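I spent most of Tuesday evening on the grippers again (yes, the Previk pair, they're still with me!). The left one had been closing a hair later than the right, so I checked the pivot pins, wiped the blue pads with a barely damp cloth and nipped up one arm that had got a bit floppy. Then it was back to folding practice, long pleats first. 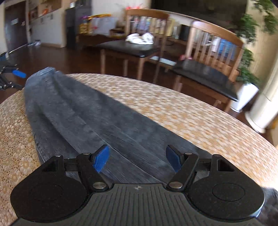
Sigrún Kirkegaard reckons I'm wiping the pads far too often, and that hers go up to 398 folds before they start to slip. Maybe! I still do mine every 35, it takes two minutes and I like the excuse for a cuppa.

The counter stands at 2,495 now, and the spare pads from Famow haven't turned up yet. If the left side lags again I'll have the arm off at the weekend and look at the pins properly, which I've been putting off.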